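Subject: Re: [fludton-residents] Replacement of the Metwally pumping station

Good evening to all on the list,

I answer to the message from this morning, which I leave quoted below so that new members can follow.

> Does somebody know when the works at the Metwally pumping station
> will start? The city page still says "spring" and it is already June.
> I live on the Faklow side and we had low pressure again at 7 in the
> morning. Also I heard that the whole of Faklow will be without water
> for some days. Is there a written plan, and where can I read it?

I was at the information evening in the town hall and I made notes. My English is not perfect, so please correct me if I understood something wrong.

First, the start. The contract was signed with the firm Fledodden, but the delivery of the new pumps is late. The engineer told us the ground work can begin without the pumps, and that they want to open the street behind the station before the end of the month. He did not want to give us a day. The word "spring" on the city page is from the old schedule and they promised to change it. I looked tonight and it is not changed yet.

Second, the water. It is not correct that all of Faklow will be closed for days. The new station will be built next to the old one, and the old one continues to run until the new one is tested. When they move the main pipe from one to the other, there will be interruptions of up to 4 hours, always at night. The station serves 2,326 connections, and 154 of these are on the upper streets of Faklow, where there is no second line. These houses will get a paper in the mailbox before each interruption. The other houses can be fed from the Fludton side, perhaps with less pressure.

Third, the low pressure in the morning. I asked this question myself, because I have the same problem in the kitchen and in the shower. The answer was that two of the old pumps can not run together any more without an alarm, so in the hours when everybody gets up there is not enough reserve. They have no repair for this that makes sense before the new station. If you have no water at all, this is a different case and you should call the utility office, also at night.

The written plan exists. It is on paper at the counter of the utility office, in a gray folder, and you can read it there but not take it home. I asked if it can be put on the internet and the lady at the counter wrote down my request. The drawings at the end are difficult to read, but the page with the streets is clear. I recommend to look at this page first.

One more point that was discussed for a long time: the parking places behind the station. They will be used for pipes and machines during the whole work, which is about one year. The entrance for the school bus stays open.

If I receive news about the start, I will write again to the list.

With kind regards,
a neighbor from the upper part of Faklow

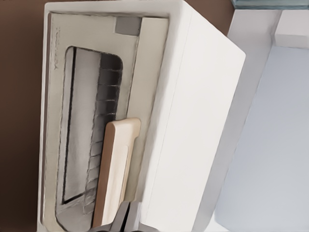
Will the upper streets of Faklow get a second line as part of this work?

Only the connecting piece for it is included in the new station, and the line itself would need a separate decision of the city council.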